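Automation Safety – Laboratory Notices – Frequently Asked Questions

We use cookies to measure traffic and improve your visit. By continuing to browse you accept our cookie policy.

Published 2023-12-10 by Vandana Rana, Office of Laboratory Safety, Estell Institute

Questions about the suspension of two-arm manipulation work in the Drurnach Laboratory

This page answers the questions most often received by the Office since the gripper fault in the Drurnach Laboratory. It applies to staff, students, visiting researchers and suppliers. It will be revised when the final report has been approved.

What happened?

During a scheduled manipulation session, one of the two arms on the shared table continued to close its gripper after the operator had commanded it to open. The arm then moved to its next programmed position while still holding the object. The object struck the tabletop and broke. A fragment landed outside the marked work area, close to the operator's chair. The operator pressed the emergency stop and both arms halted.

Was anyone hurt?

No. The operator, Larysa Antoniuk, was wearing eye protection as required and was seated behind the marked line. She was offered a medical check the same afternoon. The event has been recorded as a near miss with damage to property.

Why did the gripper not open?

The open command was sent but was not carried out. The gripper controller had lost its connection to the arm controller for a short time and kept its last valid instruction, which was to close. When the connection came back, the arm controller reported the gripper as ready without checking its position. The motion program accepted that report and went on.

The loss of connection has been traced to a worn connector at the wrist. The connector had been in service for 14 months. The inspection schedule called for a check of external cables but did not name this part.

Why did the protective stop not prevent the impact?

The protective stop responds to contact force on the arm. A light object held at the fingertips can meet the table at a force below the stop limit, especially if the object bends or slips before the arm itself meets resistance. The stop limit was set correctly for the arm. It had not been reviewed for long or brittle objects.

What kind of work is affected?

The suspension covers any task in which a gripper holds an object longer than the fingers are wide and moves it within reach of the table surface or of a second object. Tapping, stirring, pushing and placing tasks all fall within this description. Simple pick-and-place work with small blocks was also suspended at first and has since been allowed to resume under supervision.
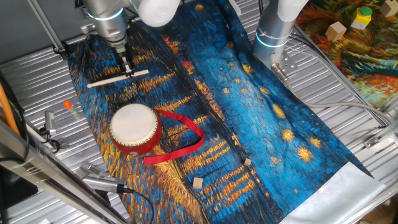 Tasks with a striking motion need particular care, since contact is intended and the program cannot treat every contact as an error. For such tasks the laboratory must now define, in writing, the contact that is expected and the contact that must stop the arm. The two limits are entered separately and signed by the session lead.

Does the suspension apply to both arms?

Yes. Only one arm showed the fault, but both use the same type of connector and the same control software. The second arm was inspected and its connector showed early wear. Both connectors have been replaced.

What has been changed so far?

The following measures are in place:

- The arm will not begin a new movement until the gripper has reported its measured position. A "ready" signal alone is no longer accepted.
- A lost gripper connection now stops both arms. Restarting requires a person at the table to confirm what each gripper is holding.
- Wrist connectors are inspected every 6 weeks and the result is entered in the equipment log.
- The marked line around the table has been moved back, and the operator's chair with it.

The software change was written by Gianni Cirillo and tested by a colleague who had no part in writing it. The test record may be read at the laboratory office on request.

Are printed cloths and other loose coverings still permitted on the table?

For the present, yes. The investigation found no evidence that a covering played any part in the event. Coverings must lie flat within the reach of the arms, and cords or ribbons attached to objects must be considered in the task assessment – a gripper finger can catch a loop that was not there when the program was written.

My project was booked during the suspension. Will I lose my time?

Bookings that fell within the suspension will be carried over. Project leads should write to Asger Steinarsdóttir, who keeps the schedule, giving the booking reference and the tasks planned. Projects with only block-placing tasks will be rescheduled first. The Clenlow project has already been given new sessions and need not apply.

What must I do before returning to work on the table?

Each operator must read the revised procedure, complete a short practical check with the session lead, and show that he or she can bring both arms to a stop and release a held object by hand. The check takes more than 2 hours, and sessions should be planned with this in mind. Training from before the suspension does not replace it.

What should I do if a gripper does not respond?

Press the emergency stop. Do not send the command again, and do not reach for the object. Leave the arms as they are and call the session lead. Please write down the last command sent and the time shown on the screen. In the present case, the operator's note of the last command shortened the investigation by several days.

Has the supplier been informed?

Yes. Zavala, which supplied the grippers, received the log files and the worn connector. Its engineers repeated the fault on their own bench and have agreed that the connector should be treated as a wearing part. A written reply on the behavior of the gripper controller after a lost connection is expected before the end of December.

Who approves the end of the suspension?

The decision rests with the head of the Office of Laboratory Safety, Ntombi Mabaso, on the advice of the laboratory. Approval will be given by type of task. Striking and tapping tasks will be considered last.

Where can I report a concern?

Concerns may be sent to the Office in writing or raised in person with any session lead. Reports may be made without a name. Faults that seem to clear by themselves should also be reported – the log shows two brief losses of connection in the week before the event, and neither was passed on.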